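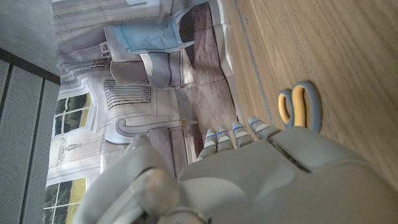
Club Projects > Hands and Grippers > Scissors by November?

udside_kid
Posted 2022-09-07
Okay, the Wurno hand is up and running and our club picked scissors as the first real object! Hand up to the handles, fingers through the loops, lift. The rules give us 78 seconds per try and we want to do it with no human nudging. Has anyone here tried loops before?

gearbag400
Love this choice. Most teams start with a block and get bored. Which finger goes in first? Your longest reach looks like it's lined up with the handle end already, so I'd start there and bring the thumb in after.

Pruitt Robotics Mom
Fun!! What's with the living room print behind the table, is that part of the task?

udside_kid
Yep, the home round uses room backdrops. Booker Begay hung ours. We have to train with it up so the vision part doesn't freak out on the day.

torque_otter
I'm going to disagree on the loops. Those handles have a thick rim and the openings aren't huge. Pinch the rim between thumb and finger, drag it to the table edge, lift from there. We logged 900 tries on our Arnumine hand and pinching won every week.

gearbag400
Pinching gets you a lift, sure, but then you can't cut anything! Round two is paper.

torque_otter
Round two is worth less than you think. Read the score sheet again.

udside_kid
Ignacio Villanueva (our captain) wants loops, I'm kind of leaning pinch now... We'll run 400 of each and post the numbers. Does anyone have a finger speed they like for the last inch? Ours comes in pretty fast.

torque_otter
Half of whatever you have. Then half again.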